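[robots-list] Re: Basket task, where we stand for the June showing

From: Tarcísio Damasceno
To: the club list
Date: April 26, 2020

I read the update twice and I still don't agree with most of it. Quoting the whole thing so people who joined this spring can follow along, then my comments.

> Hi all,
>
> Good news from the Stiken team. The basket run is in great shape and
> I think we can call the first half of the project done. The robot
> walks up to the shelf, holds the basket out, and keeps it steady
> while it waits for the next command. The grip hasn't slipped since we
> changed the finger pads.
>
> The plan for June is the full shopping run: go to the shelf, pick the
> fruit, put it in the basket, turn around, bring it back. Vasconcelos
> wants us in the home help class and I think we should go for it. The
> only other school entered is Bireck and they're still on wheels.
>
> We have $1120 left in the budget. I'd like to spend it on the second
> depth camera now so it gets here in time. If no one objects by the
> end of the week I'll place the order.
>
> Nulley has offered to let us do a practice showing in their front
> hall in May. I said yes.
>
> Great work everybody!

OK. I'm objecting, so please hold the order.

First, "the first half of the project is done." Which half? The task sheet Vasconcelos sent out has seven steps. Holding a basket in front of a shelf is one of them. Walking to the shelf is another, and I'll give us that one with an asterisk, which I'll get to. That makes two. Picking up the fruit, getting it over the rim, letting go of it without tipping the basket, turning around and walking back with a load that swings are all still on paper. Those are the hard ones. I was on the team that tried the swinging load last year with a bag, and we spent the whole term on it and came out with nothing we could show.

Second, the basket. It's a small plastic basket and it weighs next to nothing. Of course the grip hasn't slipped. I asked in the chat what happens with the fruit in it and was told the controller "should handle it." Has anyone put the fruit in by hand and then run the hold? That takes five minutes and doesn't need a camera. If the arm sags or the handle rotates in the fingers, I want to know before we spend money, and if it doesn't, fine, I'll say so on this list.

Third, the asterisk. Every walking run I've seen in the logs is on the tether. I have no problem with a tether for practice. It keeps the robot off the floor and it keeps us from buying another knee. But the rules for the home help class say the robot has to do the return leg with no overhead support, and the write-up doesn't mention support at all. Somebody reading it would think we have a free walking robot. Please don't send that version to Nulley. They have a hard, polished floor in that front hall and people will be standing close.

While I'm on cables, the long one that comes down past the robot and across the tiles needs to be routed some other way before we try any turn. The robot turns, the cable goes around an ankle, and then we find out how good the tether is. I brought this up last term too.

Fourth, the layout. We have been practicing with the fruit at chest height, near the front edge of the shelf, with most of the other cubbies empty. That's about as kind as a shelf can get. The class rules let the judges pick the cubby. They can use the bottom row. They can put things next to it. Our reach planner has never once been asked to go low, and with the basket hanging from the other hand I'm not convinced the robot can bend that far and stay up. Can the planning people show me a simulated low reach with both arms loaded? Even a bad one. I'd take a bad one over "should be OK."

Fifth, Bireck. Yes, they're on wheels. Wheels don't fall down. They ran their fruit pick at the winter meet and it worked, slow and ugly, and the judges don't give points for having knees. I wouldn't be making jokes about them until we've picked up one pear or mango or whatever it is we're using.

So what would I do with the $1120? Keep it. If a hand motor goes in May we have no spare, and a second camera won't help a robot with one working hand. We can borrow the depth camera from the mapping group for two weeks and find out if it changes anything.

I'd also like us to think about dropping to the fetch class. It's a shorter task, tether allowed, and we could finish it. I know that's not what people want to hear after all the hours that have gone in, and I'm not saying the hours were wasted. The standing balance with the arm out is better than it was in the fall and whoever tuned that should be proud of it. I just don't want to stand in front of the judges explaining what the robot would have done next.

What I'm asking for, from anyone on Stiken who has time:

- a run of the hold with the fruit in the basket
- the low reach in simulation
- a corrected paragraph about the tether for Nulley
- no order placed until we've talked

I can come in and help with the first one. I'll bring tape for the cable.

Tarcísio

Attached, the reach toward the shelf with the basket, for anyone who hasn't been in the room:

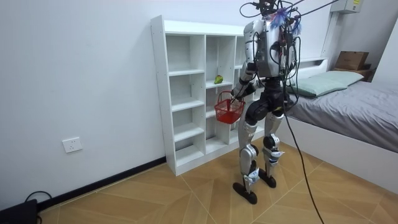 Page last changed: April 26, 2020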